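Acceptance checklist with comments: Grenus simulation package for gripper training
Reviewer: Drita Vukčević
Site: Utach training hall, Sauerland
Review month: February
Package under review: Grenus virtual cell, basic license with 2 seats, supplied by Rusel

How I used this list

The list is our normal inspection form for real cells, shortened and changed for a software product. Each point has a result: OK, OK with comment, Not OK, or Not checked. Comments are mine. Where I write "supplier" I mean Rusel, because they sell it to us and answer the phone.

Section A. Delivery and papers

A1. License file opens on both computers.
Result: OK

A2. Manual is present in the language of the operators.
Result: OK with comment
The English manual is complete. The German one stops after the chapter on joint limits, and the remaining chapters are only headings. Supplier promises the rest but gave no date.

A3. Version number on the start screen is the same as in the delivery note.
Result: Not OK
Delivery note says release 31, the start screen shows only the product name. I found the number later in a log file. An operator will not look in there.

A4. Price and maintenance conditions are clear.
Result: OK with comment
3,630 euros for the first year and 1,493 for each next year. It is not written if the object library is included after the first year. Please get this in writing before we sign.

Section B. Safety functions

B1. Emergency stop on the teaching panel stops the virtual arm.
Result: OK
Tested from slow and from full speed. The arm stays where it is and the screen goes to the stop page.

B2. After emergency stop the program does not start again by itself.
Result: OK
It needs reset and then start, in this order. Same as on our real cells, and I was glad to see it.

B3. The simulated arm cannot be connected to a real controller by mistake.
Result: OK with comment
There is a switch in the settings with the name "Live". It is off when delivered. It asks for no password. I request a password, or that the supplier removes this switch from the training seats.

B4. Warning appears when the gripper comes near a fixed surface.
Result: Not OK
The warning comes on a table surface but not on the side of a box. I repeated it with three boxes and it was the same. For beginners this is the most important warning in the whole package, so I do not accept it as it is.

B5. Finger force has an upper limit that the trainee cannot change.
Result: OK

Section C. Gripper and view

C1. Both fingers move equally from the center.
Result: OK

C2. Open and closed position agree with the panel value.
Result: OK with comment
The fully closed value is not zero but a small negative number. It makes no harm, but trainees will ask.

C3. The wrist view follows the gripper without delay.
Result: OK with comment
On the newer computer I see no delay. On the older one the picture is late when the arm turns fast. I would limit the turning speed there.

C4. Random room surfaces can be switched on and off.
Result: OK
With the function on, walls and floor get other textures at every start. It is a useful function, but the first lesson should be done with it off. Two of my colleagues lost the feeling of what is floor and what is wall.

C5. Texture quality is good enough to judge distance.
Result: OK with comment
Stone patterns get blurred on some tall surfaces. On plain gray surfaces the difficulty is a different one: there is no pattern which helps the eye, and only the soft shading tells you how the surface lies.

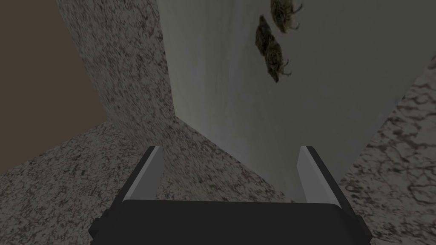 Item C5. Fingers open, two insect-shaped objects on the gray surface, speckled surfaces to both sides.

Section D. Objects

D1. Objects from the library load without an error message.
Result: OK

D2. Objects have a reasonable size compared with the gripper.
Result: OK with comment
Size is set with one slider for all objects together. A slider for each object would be better.

D3. Thin parts of objects, for example legs, are included in the contact calculation.
Result: Not checked
The manual does not say it and I had no time to make a proper test. Supplier must answer.

D4. Objects can be returned to the start position with one button.
Result: OK

Section E. Open points for the supplier

Warning at box sides (B4). Must be corrected before acceptance.
Password for the "Live" switch (B3). Must be corrected before acceptance.
Version number on the start screen (A3).
Remaining chapters of the German manual (A2).
Written answer about thin parts (D3) and about the object library (A4).

Overall result: not accepted yet. I recommend a second inspection of sections B and D when the new release is installed. Sections A and C need only a short look.

D. Vukčević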